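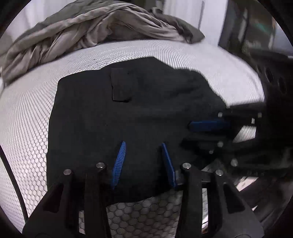
Pulling a piece of dark clothing out of a washing machine takes me maybe two seconds, and I have never once thought about it. Then I spent a morning at Skenero, a small robotics outfit that has people do laundry with grippers in their hands, and I came home and stared into my own machine for a good long while!

The idea is wonderfully simple. You hold one gripper in each hand, squeeze to close the jaws, and do the chore. A wide-angle camera on the gripper records what your "fingers" are up to, and the recordings are used to train a robot with the same kind of jaws. There is no joystick and no code to write. If you can do the washing, you can teach it.

Justinas Paulauskas, who runs the sessions, started out with remote control. He would sit across the room with a pair of levers while an arm crept toward the drum. "I got 3 good tries in an hour and a very sore neck," he told me. With the grippers in hand he can get through 56 in a morning, and he still has time to drink his coffee.

Clothes are hard on robots. A mug keeps its shape, but a shirt has a new one every time you touch it, and dark clothes are worse because the folds melt into each other. Inside a drum there's the curved wall to deal with too, all those little holes, and a rim that bumps your wrist on the way out. So people here learn to look for a fold that stands up a bit, pinch it with one gripper, and bring the other in from the side to take some of the weight.

I had a go, naturally. My first grab closed on nothing. My second got a sock I hadn't been aiming for (I was thrilled anyway). Mohandas Bangera, the engineer who trains the models, asked me to slow down and keep both tips in view, and by my tenth try I had stopped thinking about the jaws at all. It felt like using salad tongs, then like using hands.

Fumbles are kept, by the way. Bangera likes a recording where someone loses a sleeve and goes back for it, as the robot will need to do the same. His current set, nicknamed Clurkamitz after a typing slip that stuck, holds about 200 runs, with towels and bed sheets next on the list. In June the robot emptied its first full load. It took 97 minutes, and Paulauskas says he watched every one of them standing up.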